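Mumo Minis Series 2 – FAQ

Updated 11 Mar 2025. Same questions keep landing in the inbox so putting them all in one place. Will add more as I get time.

What are Mumo Minis?

Little blind box figures from Dornerine. One figure per box, plus a paper checklist and sometimes a sticker. Series 2 is the woodland one. Series 1 was the bakery one (the bread bear, the jam jar mouse, etc).

Are they in stores yet?

Trickling out. Julturlow has had them on the end shelf by the registers in a bunch of locations, other stores still have Series 1 in the same spot. Check the sticker on the bottom before you buy. Green sticker is Series 2, yellow is Series 1. The boxes look almost the same from the front, which has burned a lot of us already.

My store says they don't have them. Now what?

Ask them to look up item 1604. Searching by name brings up the plush and nothing else. If the plush comes up they're looking at the wrong thing. If 1604 shows stock but the shelf is empty, it's probaly still in the back, ask nicely.

How many figures in the set?

10 regular ones and then the chases. Full checklist is on the paper inside every box, so any box will get you that.

What's a chase?

A rare one. Series 2 has the Gold Fox and the Snow Owl. Gold Fox is limited to 1000, has a number stamped under the left foot. Snow Owl isn't numbered. Dornerine hasn't said how many, please stop asking me, I don't know either.

Can you feel for them through the box?

Not really. Bags you could squeeze. These are boxed with a cardboard collar around the figure so everything feels the same. Weighing doesn't help much either – the hedgehog is heavy, the moth is light, everybody else is in the middle. And please don't bring a kitchen scale into the store. Someone did.

Do the codes on the bottom mean anything?

For Series 1, yes, sort of. For Series 2 the codes look like factory batch only. I've had the same code on a badger and a frog. If you've cracked it send me your list and I'll post it. 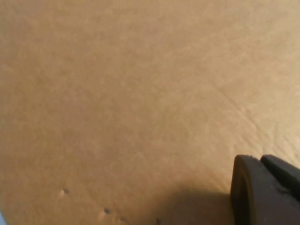

What about full cases?

A sealed case is supposed to have one of each regular figure, no doubles. Mine did. Two readers wrote in with a double moth though so don't take it as a promise. A chase takes the place of a regular figure, so if you pull the Gold Fox you will be missing somebody. Good problem to have.

Where can I get a full case?

Julturlow online, when it's in stock, limit 2 per customer. Väisänen also has them but ships from overseas and it's slow. Packing is good, mine came double boxed. Watch the shipping cost at checkout, it gets added on the last page.

Mine came with a paint smudge / missing tail / no checklist

Email Dornerine with a photo of the figure and the sticker on the bottom of the box. So keep the box till you've looked everything over! They replaced my frog with another frog, no fuss. They won't swap a figure just because you've already got it.

Do Series 1 accessories fit?

Hats yes. Backpacks no, the peg is thicker now. Don't force it, the hole splits.

Are these ok for toddlers?

No. Small parts. The acorn comes right off. Box says ages 5 and up and I'd stick with that.

Can I trade with other readers?

Yes, trade thread is open under the Series 2 checklist post. List what you have, list what you want. Don't post your home address in the comments, I end up deleting them by hand. Chases for chases only unless both people agree, we had some arguements last time.

Is there a Series 3?

Supposed to be shown in April. Heard ocean, heard circus, no pictures yet. Will post as soon as I see anything real.

Do you sell your doubles?

No, they go in the trade thread or to my niece. She has first pick.

Found some at a store not on the list?

Leave a comment with the city and which sticker color. Price too if it's different from the tag at Julturlow. Still need sightings for the Midwest, and I still need the badger with the blue scarf if anyone has a spare.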